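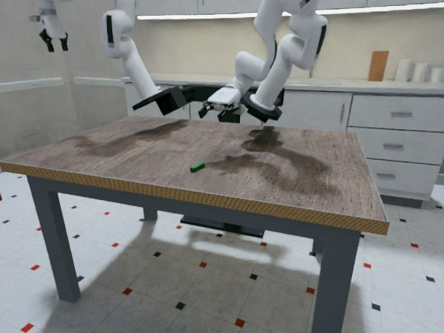

Robot Cell Care, Unit 4
Setting up the two-arm bench cell

Welcome to my favorite unit! Up to now we have treated the cell as something that is simply there when you log in. This time you set it up yourselves, first in the Fondale simulator and later on the real bench. Everything is scored the same way in both, so good habits carry straight over.

Before you start
Load the Fondale kitchen file and check that the Pellent controller reports both arms. Write down the starting joint angles for left and right. You will need them again in Part C, and people always forget.

Part A. Mounts and zero
Each arm has its own base frame. Set the left one first, save, then do the right. If you set both and save once, the older Pellent version keeps only the second set, and you'll spend a happy half hour wondering why one arm reaches for thin air.

Now jog each arm to home with the grippers open. Speed limit for jogging is 46 mm per second. Stay under it even in the simulator.

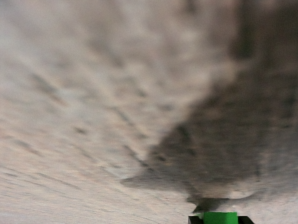 Part B. Wrist views
Each wrist view has to be tied to the hand it rides on. Open the Kudo panel, pick one wrist, and rotate only the last joint. The fingers should hold their place in the view while the background swings past. If the fingers drift too, the view is attached to the wrong link. Fix that before you touch anything else!

Next, look at focus and exposure. A close surface at a steep angle can smear badly when the wrist is moving, so judge sharpness with the arm stopped. Shadows are worth a look as well. The arm throws its own, and a threshold tuned on a bright patch may fail completely once the hand moves over it. Try two or three poses before you settle on a value.

Part C. Floor grid check
This is the part I love. A regular pattern is a free ruler — straight lines that ought to stay straight, corners that ought to be evenly spaced. Point the wrist down past the table edge, stop, and grab a still. Pick corners well away from the fingers and outside the heavy shadow.

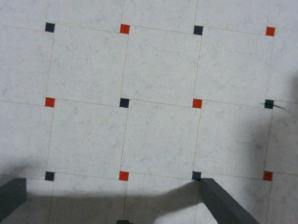 Enter your corner points in the Fudar worksheet and let it fit the grid. A small tilt is fine, the fit takes care of it. Bent lines are another matter and send you back to the lens settings in Part B. Repeat from the second pose, then return to the joint angles you wrote down.

What to hand in
Your saved cell file, the Fudar sheet for both wrists, and a short log of anything you changed. Name the file with your bench number and 1562, the course code.

Reading: handbook page 146, on base frames. Bring questions to lab.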